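Play table check, Lumbao room, February
Checked by: Divina Salazar

1. Small parts. Marked "pass" last time by Jayson. I'd like to know what he tested it with. 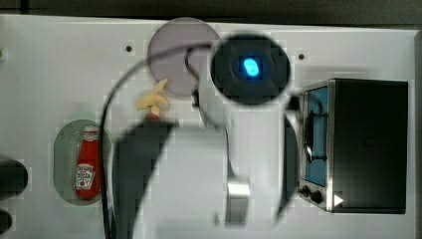 2. Plates. No chips reported, so they say. I'd still run a thumb around each rim, the round grey one and the oval green one both. NOT SIGNED.

3. Toy food. "Wiped daily" according to the sheet. Which sheet?
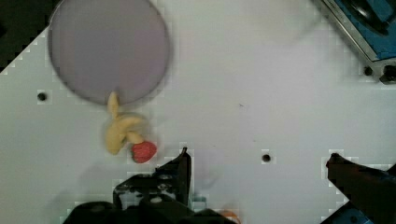 Gilmar to show me the log before I initial item 3.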